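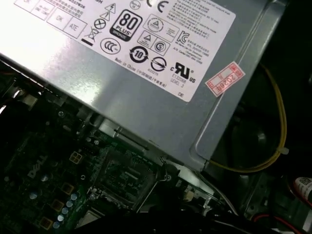

Power supply with an 80 PLUS Bronze badge on its label.

Old electronics drive returns to Husach Street

October 23, 2025

Well, the leaves are coming down and the garages are filling up again, so we're happy to tell you that the fall electronics drive is back in the Guvico parking lot, and this time it runs all day Saturday! Those of you who came in April will remember the line of cars going all the way past the bakery (thank you for being so patient, and thank you to the bakery for the rolls). We took in 3,687 pounds that day, up from 1,891 the time before, and there were still folks turning around at the gate when we had to close.

Cornel Filip has redrawn the traffic plan. You'll come in from Husach Street this year, stay in your car, and leave by the back gate onto Jitaru Lane. Please don't try the Fivunum entrance - it's closed for paving, and the signs are easy to miss if you're chatting, as I was.

We can take desktop computers and their parts, keyboards, printers, phones, radios, cords of every kind and those mystery chargers we all keep in a drawer. Computer parts can come loose or still in the case, whichever is easier for you. We can't take refrigerators, smoke alarms or anything with a cracked battery, and the county office will tell you where those go.

If you're bringing a computer, do copy off your photos first and wipe the drive if you know how. There'll be a table by the gate for anyone who'd like a hand with that, and it's worth coming early, as the table gets busy after lunch.

Gates open at 8 and close at 4. Coffee is free, and cider too if the press is behaving.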